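Sim notebook, November, 4:40 pm

Block pick, Zarkari scene. Went to lunch with 700 episodes queued and came back to a success rate of 100 percent, which is how I knew something was broken.

Kevin Yupanqui pulled the contact log. In 643 of the 700 the fingers never touched the block. The arm came down, stopped short, closed on air, went back up, and was awarded full marks. I have had summers like that.

Cause, as far as we can tell: the success check reads block height against the table. When I swapped in the blue tray last night I left the table as the reference, so the block was "lifted" by the thickness of the tray before anyone had moved a joint. My edit, my initials, no use looking at Kevin.

Second fault, hiding behind the first. The descent stops too high. The approach offset is still the one from the Brornbridge bin job, where the parts were taller. With the check fixed we'd have seen it in a minute. With the check broken, the two bugs covered for each other nicely.

Paused episode 801 of the rerun (old offset, new check) at the bottom of the descent and saved it: 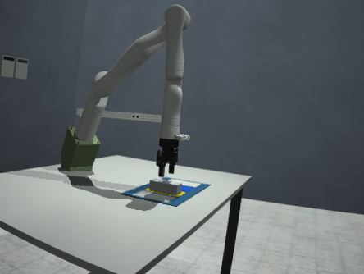

Ep. 801, lowest point. Fingers open, block on tray, daylight between them.

Fixed so far: height now measured from the block's own start pose, and contact on both fingers required before anything counts. Offset not touched yet. Anselmo Correa wants it read from the part file instead of typed in by hand, and he has wanted this since Lendstead, so I suppose he gets it now.

Damage: the policy trained on last night's batch is junk. Checkpoint 2298 renamed DO_NOT_USE, which should keep it safe until somebody uses it. Told Ikonen their numbers will be late. Did not tell them about the 100 percent.

To do: rerun the 700 after the offset goes in, and have Kevin watch the first ten with his own eyes.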